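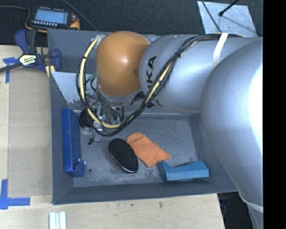 Karla Cuautle Has Heard About Your Lost Galleon

Books, 27/08/2019

Karla Cuautle writes adventure novels full of sunken ships, and she doesn't believe in most of the treasure. That made me want to meet her. Her sixth, Drarevura, sends a salvage diver after a wreck off the invented island of Nendar, and the jacket promises it is "based on real events." I asked which ones.

"A storm," she said. "There was a storm."

The jacket copy was her publisher's idea. She fought it and lost. I am not sure how hard she fought, given that the book has sold better than the five before it.

We talked in the back of a diner in Stonville, where she has lived for 10 years. She says she read 66 accounts of wreck hunts before starting the book, and trusted very few. "The guy always finds a coin on the last day, when the money's run out. Every time. I'd cut that from a novel."

Her own hero finds something on the last day, too. I pointed this out. She ate a french fry. "It isn't a coin," she said.

The diving is better. Uriel Bermúdez, a retired commercial diver, read the draft and sent back roughly 30 pages of notes. I called him afterward. "She had a man chatting at the bottom like he was on a porch," he told me. Is it accurate now? "It's closer."

A sequel is due in February. Cuautle wouldn't say whether the jacket will mention real events again.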